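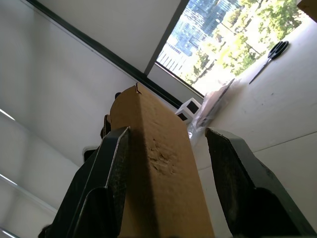 Lightfoot Stitch Charts, data card

Summary

Lightfoot is a set of 3,078 hand-knitting charts with matching written instructions. Each record pairs one chart grid with the row-by-row text for the same stitch pattern. Coverage is lace, cable and texture patterns. Colorwork is not included in this release.

Sources

Charts were transcribed from the Inthorpe pattern leaflets and from notebooks lent by Hala Masri. Giorgia Gatti and Dean Mottram did the transcription. Written instructions were typed as printed, with abbreviations expanded afterward by script.

Files

charts.csv: one row per chart, with id, name, stitch repeat, row repeat and category
grids/: one text file per chart, one symbol per stitch
text/: written instructions, one line per row
symbols.txt: key to the grid symbols
errata.txt: known errors in the source leaflets

Counts by category

Lace: 1,197
Cable: 621
Texture: 1,260

Conventions

Grids are stored bottom row first. Right-side rows read right to left, wrong-side rows left to right. Charts worked in the round have the field round set to 1, and every row then reads right to left. The symbol x marks "no stitch" and must be skipped when counting. Edge stitches are left out of the repeat and stored in the fields edge_l and edge_r.

Checks

Every row was tested for stitch count against the row before it, allowing for increases and decreases. 189 charts failed on the first pass. Amber Kershaw knitted a swatch for each of these and corrected the grid or the text. Where the leaflet itself was wrong, the printed version is kept in errata.txt.

Known problems

Cable crossings wider than eight stitches use a generic symbol; see the text file for the exact crossing.
Nupps and bobbles share one symbol.
Some notebook patterns have no name and are listed by page number.

Changes

November release: Nerkberg shawl edgings added, duplicate ids removed, row repeat fixed for brioche charts.

Contact

Send corrections to Malcolm Whiteley with the chart id and row number.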